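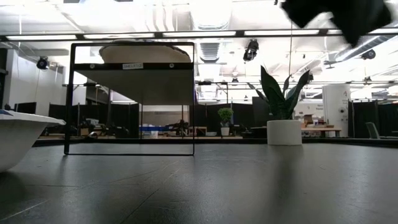 Have you ever wondered how a plant drinks when it doesn't have a mouth? I wondered about that for years when I was a kid, and I once poured a whole cup of orange juice into my aunt's fern to see if it had a favorite flavor. (It did not. Please don't try this!)

So let's talk about how plants drink.

## It starts underground

Plants drink with their roots. If you gently pull up a weed and look closely, you might see tiny fuzzy hairs near the tips of the roots. Those are called **root hairs**, and they're where most of the water gets in. They squeeze between little crumbs of soil and soak up the water hiding there.

## Going up!

Water has to get from the roots all the way to the leaves, and that's uphill. Plants have skinny tubes inside their stems for this. The tubes are called **xylem**, which you say like "ZY-lum." It's a great word to know if you play hangman with my friend Bogdan, who still hasn't forgiven me.

What pulls the water up? Leaves have teeny holes that open and close, and water floats out of them into the air. Water likes to stick to itself, so when a bit leaves at the top, the bit behind it gets tugged along, and the bit behind that one too, like a very long line of kids holding hands. The tallest trees pull water up more than 100 yards this way, with no pump at all!

## Plants that save some for later

Some plants come from dry places and have to be careful. Snake plants are my favorite. They have thick, stiff leaves that store water, and they mostly open their tiny holes at night, when the air is cooler and less water gets away. You can forget to water a snake plant for a couple of weeks and it will probably be fine. I kept one called Gil on my desk, and the only time he ever looked sick was when I watered him too much. Roots need air too, and soggy soil doesn't have enough.

## Try it yourself

You'll need a stalk of celery with leaves on it, a glass of water, and food coloring (red or blue works best).

1. Put lots of drops of coloring in the water.
2. Ask a grown-up to cut a little off the bottom of the celery.
3. Stand the celery in the glass and leave it overnight.

In the morning, check the leaves. Then have your grown-up slice the stalk across and look for the colored dots. Those are the xylem tubes!

If you have a white carnation, try that next. Mine took a whole day to turn blue around the edges.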